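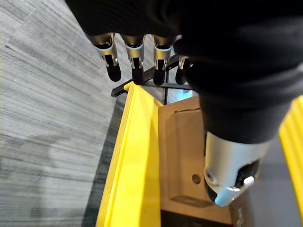 Yellow bin with cardboard tray inside and black plastic rack across the top

We use cookies to remember your basket and to see which pages get read. By staying on this site you accept them. Change settings | OK

Resley Yellow Bin, Tray and Rack

The Resley set is a bin for small goods that have to stay sorted between the shelf and the packing bench. It comes as three parts: the yellow bin, a tan cardboard tray that sits inside it, and a black plastic rack that lies across the top. The parts are also sold one at a time, so a worn tray does not mean buying a new set.

The bin

Open top, one color. Yellow was chosen for the Resley line so that bins in use are easy to tell from the gray Hulleck storage bins, which many of our customers already have on their shelves. The two lines can share a shelf but should not be stacked on each other. The rims are different.

Wipe clean with a damp cloth and dish soap. Do not use solvent cleaners. Labels come off most easily if the bin has been standing in a warm room for a while.

The tray

The tray is plain cardboard, unprinted, and ships flat in packs of 10. Fold along the scored lines and set it in the bin with the open side up. No tape is needed for normal use. If you pack heavier parts, such as hinges or bolts, put one tray inside another.

Trays can be written on with pencil or marker. Once they go soft at the corners they should be replaced – most customers get a few months out of one in daily use. Used trays can go in with paper recycling.

The rack

The rack rests on the bin and is not fastened to it. Lift it off to reach the tray. It can be laid straight or at an angle, and an arm of the rack may stick out past the side of the bin, so leave some space between bins if they stand in a row on the floor.

Use it for light items only: bags, order slips, small tools you want to keep out of the tray. It is not a lid and will not keep out dust. Do not carry the bin by the rack.

Ordering

Sets ship in cartons of 2. Spare racks are sold singly. Orders placed before 3 in the afternoon go out the same day if the parts are in stock. The yellow bins were short in June and are now back to normal supply.

For orders of 45 sets or more, please write to Mathias Zürcher in the sales office for a price. He can also arrange mixed pallets with Frei shelving and Mumska label holders. Questions about fit, or about using the rack with older bins, go to Tadhg Ó Flaithearta in the warehouse. Send him the inside width and length of your bin – the outside size is no help for this.

Returns

Unused bins and racks can be sent back in the carton they came in. Trays can be returned only if the pack is still sealed. Please put a copy of the packing slip inside the carton and write the order number on the outside, on the short end.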